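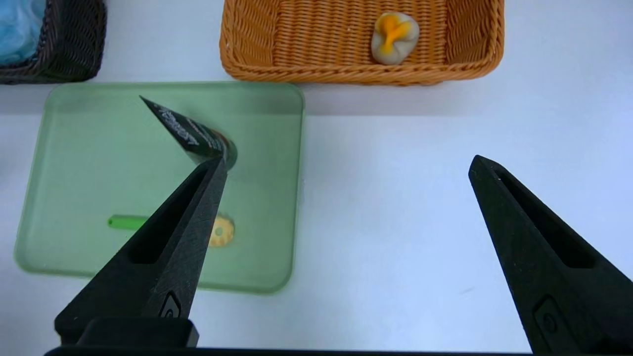
01/12/2019. The Zoltdale Allotment Society received notice this morning that the lease on the lower field will be renewed until 2069. The letter came from the landowner's agents, Skunus, and runs to 39 pages, most of them concerning drainage. It was read in full at the office before noon. Space to spread the pages out was wanting, a white tabletop being of little use for the purpose when it is cluttered, and the plans were therefore laid on the floor of the corridor.

The principal terms are as before. Rent remains payable in June. Plot holders may keep hens but no cockerels. The Society must maintain the ditch along the Yuan boundary at its own cost, a point on which the previous lease was silent and on which a reply will be sent. Skunus has also asked for the north gate to be widened, and nearly 200 metres of hedge are to be cut back before the spring.

The afternoon was given to the waiting list, which had not been revised for two years. Several applicants have moved away and have been removed at their own request. Rain fell from three o'clock and the inspection of the upper plots was put off.

The seed order to Nutinside was posted on the way home. Broad beans were left out, the store still holding four sacks.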